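Relu Filip
06/06/2020
2 min read

1/ I finished "The Ferry House" by Lindiwe Adams last night and I want to write down my thoughts before I lose them. It is a historical novel set in Grastby, a small harbor town, in the winter of 1911. I will try not to spoil the ending.

2/ The main person is Irena Sandu. She is 24, she keeps the account books for her uncle's ferry, and she is the only one in the family who knows that the business has no money left. She tells this to no one for three chapters.

3/ I liked her very much. She is not always kind. She reads other people's letters and she is a little proud of how well she closes the envelopes again.

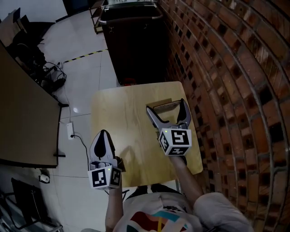
4/ Then her brother comes home from the sea with a wife the family has never heard of. The dinner on that first evening is for me the best part of the book. Everybody talks about the soup.

5/ The language is plain, and I was thankful for it. English is my third language, and with many historical novels I need the dictionary on every page. With this one I used it mostly for parts of boats. I still don't fully understand what a thwart is.

6/ What I liked less: the middle. Irena travels to Bulska to ask a banker for a loan, and she stays there too long. There is a love story with a clerk. He is polite and he has a good coat, and I can't tell you much more about him.
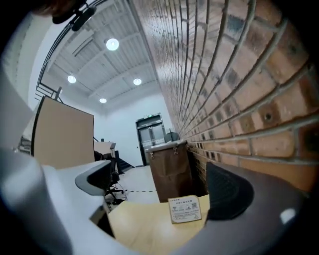
7/ Also, two of the uncles have almost the same name. I went back several times to check which one was angry.

8/ The last part returns to the ferry and it is strong again. There is a storm, but a short one, and the author does not use it to solve the problems of the family. I was afraid that she would.

9/ Yiran Cai asked me if it is similar to the author's first novel. A little. The first one had more humor and a bigger house. This one is colder, and I think I will remember it longer.

10/ I gave it four stars on my Groneo shelf. It has over 4,000 ratings there and many readers complain about the final page. I read that page again this morning with my coffee and I have no complaint.

11/ Next is the sea captain book that Makis Papadakis lent me in September. He has asked for it back already.

Contact | © 2020 Relu Filip | Back to top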